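Vemwood Public Library
Notice to members regarding electricity use in the study rooms and reading hall. This thread replaces the posts published in February. Please read to the end before contacting the front desk.

1/ The Vemwood building was wired for lamps and a card catalog. It now serves 1,293 registered members, most of whom arrive with at least one device to charge. The following rules take effect on Friday.

2/ Power strips may be used on the tables in the study rooms. They may not be used in the reading hall, on the stairs or in the children's section.
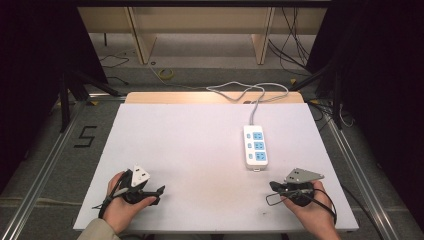
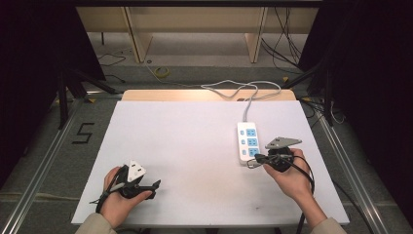 3/ One power strip is permitted per table. A strip must be plugged directly into a wall outlet. Plugging one strip into another is prohibited in every part of the building, including the basement meeting room.

4/ Members may bring their own strip or borrow one from the front desk. The library holds 32 for loan. They are lent for the day on presentation of a membership card and must be returned 15 minutes before closing.

5/ Personal strips must have an undamaged cord and a complete plug. Staff may ask to look at a strip before it is used. A member who prefers not to have equipment checked is welcome to work on battery power.

6/ Cords may not cross a walkway. Where a table stands away from the wall, please ask for a floor cover. Tape is not an acceptable substitute – it lifts the finish from the oak boards, and the repair last year was costly.

7/ The following may not be plugged in anywhere in the building: space heaters, kettles, hair tools, coffee makers, electric blankets and battery packs for scooters or bicycles. We have received several requests concerning electric blankets. The answer remains no.

8/ Medical equipment is exempt from all of the above. Members who rely on it do not need to ask permission, and staff will move other users from an outlet if that is required.

9/ On the matter of heating, which accounts for most of the letters we received over the winter: the reading hall is kept at 68 degrees during opening hours. The north end is cooler than the south end. Draft strips have been fitted to four of the windows, and the remaining two will be done when the frames have been repaired.

10/ The electrical survey was carried out by Dela Peña, whose report runs to 155 pages. A paper copy is kept at the reference desk and may be read there. It may not be borrowed. Sections 3 and 4 deal with the reading hall and will interest most members.

11/ The report recommends new circuits on the second floor before any outlets are added. The library accepts this recommendation. A sum of $4,000 has been set aside for the first stage, which covers the corridor and the two small study rooms. The large study room will follow in the next budget year.

12/ During the first stage the corridor will be closed in the mornings until 11 a.m. The local history shelves can be reached by the rear stairs. Members who cannot use the stairs should speak to the front desk, and staff will bring items down.

13/ Study room bookings are moving to the Tovura system. Bookings already made will be carried over. Members do not need to create a new account – the number on the back of the card is the login, and the PIN is unchanged.

14/ Bookings are limited to two hours when others are waiting. A room left empty for 20 minutes will be released. Leaving a laptop charging on the table does not hold the room.

15/ The library cannot accept responsibility for devices left unattended while charging. Items found at closing are kept at the front desk for two weeks and then passed to the lost property office at town hall.

16/ Correction to post 13: the PIN is unchanged for adult members only. Junior members will receive a new PIN by mail. We apologize for the error.

17/ Comments on these rules may be left in the box beside the returns slot or sent through the contact form. Please include your card number if you would like a reply. Replies to this thread are not monitored on weekends.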